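Notebook, January — adhesive ageing, Vivwood panels

09:40. Cabinet at set point overnight, no alarms on the log. Took out the first tray of lap joints (Cukix two-part, Vivwood to Vivwood, sanded) and left them on the rack to come down to room temperature before testing. Second tray stays in until tomorrow.

The question is still the one from Jevcombe: does the bond lose strength because the glue softens, or because the face of the panel lets go underneath it? The December results don't separate the two. We recorded peak load and threw away the failure faces, so there is no going back to look. Failure faces are to be kept this time. Bag them in pairs, label on the bag and pencil on the wood.
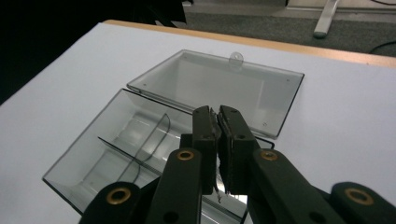

Clamping pressure is the other loose end. The December set was clamped by hand with the small screw clamps, and I don't believe any two joints had the same pressure. Rozália has made a dead-weight jig from angle section and a hinged plate. It is slow, but the glue line comes out even, and squeeze-out is the same down both long edges. Jig to be used for everything from now on. Wax the plate before each batch; the first joint had to be knocked off it with a mallet.

11:15. Tested first tray. Crosshead speed as in December. Load cell zeroed between specimens.

Unaged control, best joint: 1169 N, failed in the wood, fibres over nearly the whole overlap.
Aged, worst joint: 608 N, failed at the glue face, clean on one side, slight bloom on the other.
The rest of the aged joints fall between these and are in the results file.

The worst joint is suspicious. Overlap measured short at one corner and the glue line there is thick enough to see without a lens. Not discarding it, but it should be marked on the plot. Ottmar wants it left out altogether. My view is that we drop it only if the same fault shows up in a control and does the same thing there.

The aged joints that failed in the wood did so in the first layer under the sanded face. That points to the panel, or to our sanding of it. Rozália thinks the belt was worn and was burnishing the surface. Possible. Nobody wrote down when the belt was changed.

14:30. Mixed a fresh batch of Cukix by weight. Scale drifts by 2 g if the extractor is running, so extractor off while weighing, on again for mixing. Pot life was shorter than the sheet says, probably the warm room.

Cut blanks for the next set from a single panel, grain marked with an arrow. New belt fitted, and written on the guard in marker. 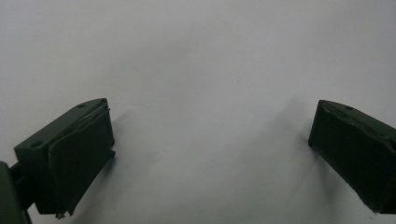

Fingers open, pads facing, pale surface behind.

Poon have answered about the primer. They will send a small tin, no data sheet for this panel. We try it on six joints and no more until we know how it behaves in the cabinet.

Cabinet counter stands at 4000 h. Door seal is due for inspection; Ottmar has the part number.

To do
— second tray out, same procedure
— photograph failure faces under the raking lamp before bagging
— repeat controls with new belt, old belt kept for comparison
— ask Jevcombe whether their panels were sanded on site or came sanded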